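Vokura 탁상형 로봇팔 조립 키트
제조: Vivanard
분류: 장비 > 로봇·자동화 > 조립 키트
재고 상태: 주문 후 출고

개요

Vokura는 가정 작업대나 공유 공방에서 직접 조립해 쓰는 4축 탁상형 로봇팔 키트다. 베이스, 링크, 관절 모듈, 평행 그리퍼, Frimpong 제어 보드, 배선 묶음이 한 상자에 들어 있다. 고정 카메라 브래킷은 기본 구성에 포함되고 카메라 본체는 포함되지 않는다. 납땜은 필요 없다. 커넥터 작업과 나사 체결, 원점 설정까지가 사용자의 몫이다.

용도는 가벼운 물체의 집기와 옮기기, 부품 분류, 카메라를 이용한 위치 인식 실습, 반복 동작 시험으로 한정한다. 식품 취급, 사람의 신체에 닿는 작업, 날붙이나 열원을 끝단에 장착하는 작업에는 사용할 수 없다. 생산 설비에 편입해 무인으로 돌리는 경우도 보증 대상에서 제외된다.

이 페이지의 설치 및 조정 항목은 공유 공방 Woseck의 작업대에서 진행한 조립 기록을 바탕으로 정리했다. 작업대 구조가 다르면 브래킷 위치와 케이블 경로는 달라질 수 있다.

주요 사양

축 구성: 4축 (베이스 회전, 어깨, 팔꿈치, 손목)
끝단 장치: 평행 그리퍼, 손가락 2개, 교체형 끝단 패드
구동 전압: 직류 12V
팔 본체 질량: 약 800g (베이스 고정판, 전원 장치 제외)
제어: Frimpong 제어 보드, USB 연결
위치 검출: 각 관절 자기식 엔코더
고정 방식: 관통 볼트 또는 클램프
카메라 브래킷: 측면 고정형, 높이와 기울기 조절 가능
비상 정지: 유선 버튼, 래칭 방식

가반 하중은 자세에 따라 달라지므로 단일 수치로 표기하지 않는다. 팔을 접은 상태와 완전히 편 상태의 허용 범위는 동봉된 하중 도표에 나와 있다. 도표 값은 그리퍼와 기본 패드를 장착한 상태를 기준으로 하며, 자작 손가락을 달면 늘어난 질량만큼 빼고 읽어야 한다.

구성품

베이스 유닛과 고정판
상완 링크, 전완 링크
관절 모듈 일체 (식별 라벨 부착, 주소 기록 완료)
평행 그리퍼 유닛
기본 끝단 패드, 얇은 판재용 끝단 패드
Frimpong 제어 보드와 보호 케이스
관절 연결 케이블, 그리퍼 케이블
전원 케이블 (전원 장치는 별매)
비상 정지 버튼과 연결선
카메라 브래킷, 높이 조절용 봉, 기울기 조절 나사
체결 부품 봉투 (관절용과 브래킷용 분리 포장)
육각 렌치
조립 설명서, 하중 도표

체결 부품 봉투는 색 띠로 구분되어 있다. 관절용 나사와 브래킷용 나사는 지름이 같고 길이가 다르다. 긴 나사를 관절 모듈에 끼우면 내부 기판을 누를 수 있으니 봉투를 동시에 열지 않는 편이 안전하다.

작업대 준비

베이스 고정판은 두께가 균일하고 휘지 않는 상판에 고정한다. 합판 상판은 사용할 수 있으나 가장자리에서 고정판 폭만큼 안쪽으로 들여 설치해야 한다. 접이식 탁자와 바퀴 달린 작업대는 권하지 않는다. 바퀴를 잠가도 팔이 가감속할 때 상판이 흔들리고, 이 흔들림이 카메라 좌표 오차로 그대로 나타난다.

공유 공방에서는 작업대를 매번 비워야 하는 경우가 많다. 이때는 고정판과 카메라 브래킷을 한 장의 받침판에 함께 올린 뒤 받침판만 클램프로 상판에 고정하면 된다. 팔과 카메라의 상대 위치가 유지되므로 자리를 옮긴 뒤에도 교정값을 대부분 재사용할 수 있다. 받침판을 들 때는 반드시 판의 모서리를 잡는다. 링크나 카메라 봉을 손잡이로 쓰면 체결부가 틀어진다.

콘센트는 비상 정지 버튼보다 멀리 두지 않는다. 멀티탭을 쓸 경우 같은 멀티탭에 집진기, 압축기, 열풍기를 함께 연결하지 않는다. 부하가 큰 장비가 기동할 때 전압이 순간적으로 떨어지면 제어 보드가 재시작되고, 팔은 토크가 풀린 상태가 된다.

조립 순서

베이스 유닛을 고정판에 올리고 볼트를 가볍게 조인다. 회전축을 손으로 한 방향씩 끝까지 돌려 걸림이 없는지 확인한 다음 대각선 순서로 본조임한다. 한쪽부터 완전히 조이면 고정판이 미세하게 비틀려 회전 구간의 일부가 뻑뻑해진다.

어깨 관절 모듈은 라벨이 바깥쪽을 향하게 끼운다. 출력축의 평탄면과 링크의 평탄면이 맞아야 들어간다. 망치나 바이스로 밀어 넣지 않는다. 평탄면이 맞지 않으면 전원을 넣지 않은 상태에서 출력축을 손으로 천천히 돌려 맞춘다.

전완 링크를 달기 전에 관절 케이블을 상완 링크 안쪽 홈에 먼저 넣는다. 링크를 모두 체결한 뒤에는 홈 덮개를 열기 어렵다. 케이블은 팔꿈치를 완전히 접었을 때 당기지 않고, 완전히 폈을 때 링크 밖으로 늘어지지 않을 만큼 여유를 둔다. 케이블 타이는 관절 바로 옆을 피해 링크 중간에 건다.

그리퍼 유닛은 손목 모듈에 마지막으로 장착한다. 두 손가락을 닫은 상태에서 패드 면이 서로 평행하게 닿는지 본다. 한쪽 끝만 닿으면 패드 고정 나사를 풀고 다시 앉힌다. 패드 아래에 종이를 끼워 보정하는 방법은 파지력이 걸릴 때 위치가 밀리므로 쓰지 않는다.

전기 연결

관절 모듈은 베이스에서 손목 방향으로 직렬 연결한다. 주소는 출고 시 기록되어 있으며, 모듈 위치를 바꾸면 설정 프로그램에서 주소를 다시 써야 한다. 커넥터에는 방향 돌기가 있다. 들어가지 않을 때는 힘을 주지 말고 뒤집어 본다.

전원 장치는 12V 정전압 출력이어야 한다. 전류 용량은 설명서의 전원 선정표를 따른다. 조절형 전원을 쓸 경우 출력을 먼저 맞추고 측정기로 확인한 뒤 제어 보드에 연결한다. 극성이 바뀌면 보호 회로가 차단하지만, 반복된 역접속으로 인한 손상은 보증하지 않는다.

비상 정지 버튼은 제어 보드의 전용 단자에 연결한다. 단자가 비어 있으면 구동부에 전원이 들어가지 않는다. 단자를 점퍼선으로 막아 쓰는 개조는 금지한다. 버튼은 팔의 최대 도달 범위 밖, 조작자가 몸을 숙이지 않고 누를 수 있는 곳에 둔다.

USB 케이블은 전원선과 나란히 묶지 않는다. 통신 오류가 간헐적으로 발생하면 케이블 길이부터 줄여 본다.

카메라 브래킷 설치

브래킷은 작업 영역의 측면 또는 측면 상부에 세운다. 봉 고정부를 먼저 조이고, 원하는 높이에서 카메라를 얹은 뒤 기울기 나사를 조인다. 초점이 수동인 카메라를 사용할 경우 파지 위치에 실제 물체를 놓고 초점을 맞춘다. 작업대 빈 면에 맞추면 물체 높이만큼 초점이 어긋난다.
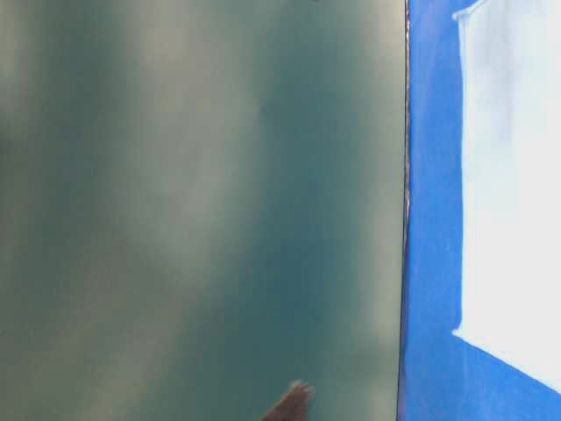
카메라 높이와 초점 거리는 작업대에 놓을 물체와 판재의 배치가 정해진 다음에 확정한다. 렌즈 가까이에 큰 면이 들어오면 자동 초점과 자동 노출이 모두 그 면의 영향을 받는다. 왼쪽을 넓게 차지한 청록색 면은 표면 질감이 전혀 읽히지 않을 만큼 흐리며, 이런 영역에서는 특징점을 뽑을 수 없으므로 관심 영역 설정에서 제외한다. 오른쪽의 어두운 세로 경계선은 거의 곧지만 살짝 기울어 있어 수직 기준으로 삼기에 적합하지 않다. 흰 판은 노출 과다에 가까운 밝기이고, 주변의 선명한 파란 면 덕분에 윤곽은 구분된다. 흰색 계열 판재를 인식 대상으로 쓸 때는 노출을 수동으로 낮추고, 판 안쪽의 밝기 값이 상한에 붙지 않는지 히스토그램으로 확인한다.

관심 영역은 설정 프로그램의 카메라 탭에서 다각형으로 지정한다. 경계에 바짝 붙이지 말고 안쪽으로 여유를 둔다. 근거리 면과 원거리 면이 맞닿는 경계에서는 밝기 차가 크게 잡히고, 이 차이가 물체 윤곽으로 오인되기 쉽다. 카메라가 조금만 움직여도 경계의 위치가 크게 바뀌므로, 봉이나 브래킷을 건드린 뒤에는 영역을 다시 확인해야 한다.

자동 노출과 자동 화이트 밸런스는 끈다. 팔이 움직이며 화면 안의 밝기 구성이 달라지면 자동 기능이 전체 색을 바꾸고, 색 기준으로 만든 분류 조건이 무너진다. 조명은 한쪽에서 강하게 비추기보다 넓은 면으로 퍼뜨린다. 창가 작업대에서는 시간대별로 빛이 달라지므로 차광판을 세우거나 교정 시점의 조명 조건을 기록해 둔다.

움직이는 끝단을 추적하려면 노출 시간을 짧게 잡아야 한다. 노출을 줄여 화면이 어두워지면 이득을 올리기 전에 조명을 보강한다. 이득을 올리면 어두운 패드 주변의 잡음이 늘고 윤곽 검출이 불안정해진다. 조명을 늘릴 수 없는 환경이라면 정지 구간에서만 영상을 받도록 동작 순서를 짠다.

원점 설정과 좌표 교정

조립이 끝나면 팔을 설명서의 기준 자세로 놓고 원점을 기록한다. 각 링크에 새겨진 눈금선을 맞추면 된다. 기준 자세를 잡는 동안에는 토크를 끈다. 원점 값은 Frimpong 제어 보드의 비휘발성 영역에 저장되며 전원을 꺼도 유지된다.

카메라 좌표와 팔 좌표의 교정은 격자판을 사용한다. 격자판은 키트에 포함되지 않고, 설정 프로그램에서 인쇄용 파일을 내보낼 수 있다. 인쇄할 때는 크기 맞춤 옵션을 끄고, 인쇄물을 단단한 평판에 들뜬 곳 없이 붙인다. 격자판을 작업 영역의 여러 위치에 놓고 촬영한 뒤, 그리퍼 끝을 지정된 교차점에 갖다 대어 대응점을 입력한다.

대응점은 작업 영역 전체에 퍼지게 고른다. 중앙에 몰리면 가장자리 오차가 커진다. 교정 결과 화면에는 점별 잔차가 표시된다. 특정 점만 잔차가 크면 그 점의 입력을 지우고 다시 측정한다. 모든 점의 잔차가 같은 방향으로 크면 격자판 인쇄 배율이나 원점 설정을 의심한다.

받침판 채로 옮겨 설치했다면 전체 교정 대신 확인 절차만 실행할 수 있다. 확인 절차에서 허용 범위를 넘으면 전체 교정을 다시 한다.

시운전

첫 구동은 물체 없이 저속으로 한다. 관절을 하나씩 움직이며 소음, 걸림, 케이블 당김을 확인한다. 그다음 그리퍼를 여닫고, 마지막으로 여러 관절을 함께 움직인다. 이 단계에서 비상 정지 버튼을 실제로 눌러 구동부 전원이 차단되는지 본다. 정지 후 팔은 자중으로 내려올 수 있으므로 아래쪽에 손을 넣지 않는다.

파지 시험은 가볍고 모서리가 둥근 물체로 시작한다. 파지력은 낮은 값에서 조금씩 올린다. 얇은 판재를 집을 때는 판재용 패드로 교체하고, 접근 경로를 작업대 면과 평행하게 잡는다. 위에서 눌러 집으면 판이 휘면서 위치가 밀린다.

이전 작업에서 남은 나사나 칩이 작업 영역에 있으면 패드가 제대로 닫히지 않는다. 가공 장비와 같은 공간을 쓰는 경우 시운전 전에 상판과 패드 면을 닦는다.

자주 발생하는 증상

전원을 넣어도 관절이 반응하지 않음: 비상 정지 버튼의 래칭 해제 여부와 단자 체결을 확인한다. 표시등이 켜져 있으면 구동부 전원 입력을 측정한다.

끝쪽 관절만 인식되지 않음: 인식되는 마지막 모듈과 그다음 모듈 사이의 케이블을 교체해 본다. 위치를 바꿔 조립했다면 주소 중복을 확인한다.

정지 상태에서 미세하게 떨림: 제어 이득을 기본값으로 되돌린다. 기본값에서도 떨리면 고정판 볼트와 상판의 강성을 점검한다.

인식 위치가 한쪽으로 치우침: 카메라 봉 고정부의 풀림을 확인하고 교정 확인 절차를 실행한다. 작업대 가장자리에서만 치우친다면 대응점을 추가한다.

흰 물체의 윤곽이 끊겨 검출됨: 노출을 낮추고 배경과의 명도 차를 확보한다. 밝은 상판에서는 유채색 배경판을 까는 것이 효과적이다.

그리퍼가 닫히기 전에 멈춤: 파지력 제한값과 패드 나사의 돌출을 확인한다. 패드 나사가 덜 조여지면 반대쪽 손가락과 간섭한다.

유지 관리

관절 체결 나사는 첫 사용 후와 이후 정기적으로 점검한다. 나사 고정제는 링크 체결부에만 소량 바르고 패드 나사에는 바르지 않는다. 관절 모듈 내부는 사용자가 급유하지 않는다. 모듈 덮개를 열면 엔코더 자석의 위치가 어긋날 수 있고, 이 경우 유상 교정이 필요하다.

패드는 소모품이다. 표면이 반들거리거나 모서리가 벗겨지면 교체한다. 교체 후에는 끝단 기준점을 다시 측정한다. 패드 두께가 같아도 앉는 위치가 조금씩 다르다.

분진이 많은 공방에서는 쓰지 않을 때 덮개를 씌운다. 압축 공기로 청소할 때 관절 틈을 직접 겨누지 않는다. 카메라 렌즈는 전용 천으로 닦고, 닦은 뒤 초점 링이 돌아가지 않았는지 확인한다.

호환 및 별매품

Frimpong 확장 보드: 디지털 입출력 단자 추가. 컨베이어나 광센서와 연동할 때 사용
Vivanard 전원 장치: 12V 출력, Vokura 전용 커넥터
교체용 패드 세트: 기본형, 판재용
긴 카메라 봉: 높은 상판 선반이 있는 작업대용
이동용 받침판: 고정판과 브래킷 구멍 가공 완료
빈 손가락 블록: 자작 끝단 가공용 소재

빈 손가락 블록을 직접 가공할 때는 동봉 도면의 체결면 치수를 바꾸지 않는다. 적층 출력물로 손가락을 만들 경우 적층 방향이 굽힘 하중과 나란해지지 않게 놓고 출력한다.

배송 및 보증

키트는 주문 확인 후 모듈별 동작 검사를 거쳐 출고한다. 포장에는 검사표가 들어 있으며, 보증 접수 시 검사표의 일련번호가 필요하다. 조립 과정에서 생긴 링크 긁힘, 나사산 손상, 패드 마모는 보증 범위에 들지 않는다. 초기 불량으로 판정된 모듈은 개별 교환하며 키트 전체를 반송할 필요는 없다.

공방이나 교육 공간에서 공동으로 사용하는 제품도 가정용과 같은 조건으로 보증한다. 소유자가 바뀐 경우에는 검사표와 함께 양도 사실을 알려 주면 남은 보증이 이전된다. 문의할 때는 설정 프로그램에서 내보낸 진단 파일을 첨부하고, 전원 장치의 출력 표기와 카메라 연결 방식을 함께 적는다.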